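Worktop board – oil or leave it bare?
Started by Prikero, March 4, 2022

Prikero
Hello all, I hope I've put this in the right section. I've got a big maple board, glued up from strips, that I use as a work surface for sorting and fiddly jobs. It's lovely and pale, and I'm frightened of spoiling it. My neighbour swears by oil, but my brother says leave it well alone. What do you all do?

Fekete29
Welcome! Oil it, oil it, oil it. Two thin coats, a good wipe with an old tea towel, and leave it overnight. I did mine in October and it still makes me smile every morning (simple pleasures!).

Lendard
I'd go gently there, Fekete. Oil will turn pale maple yellow, and if you're putting paper or painted bits on it you'll be sorry. I keep mine bare and just sand it when it gets grubby.

Fekete29
Yellow? Mine went a warm honey colour, thank you very much – but I do take the point about paper.

Prikero
Thank you both, you're very kind. I do like the stripes as they are, the creamy ones next to the darker ones, and I'd hate to lose that.
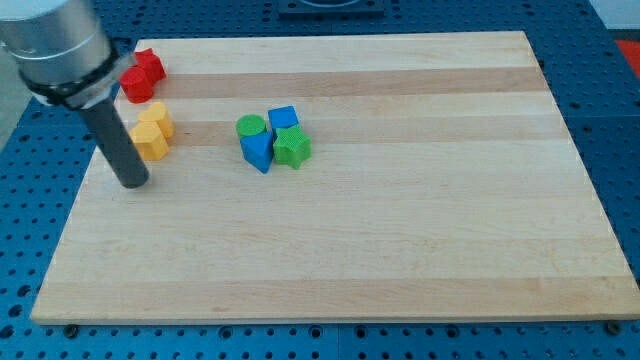 Ernő Simon
Whichever you choose, do both faces the same. I only oiled the top of mine and it cupped within 2 weeks, so now it rocks whenever I lean on it.

Lendard
Seconded. And try a patch underneath first, Prikero.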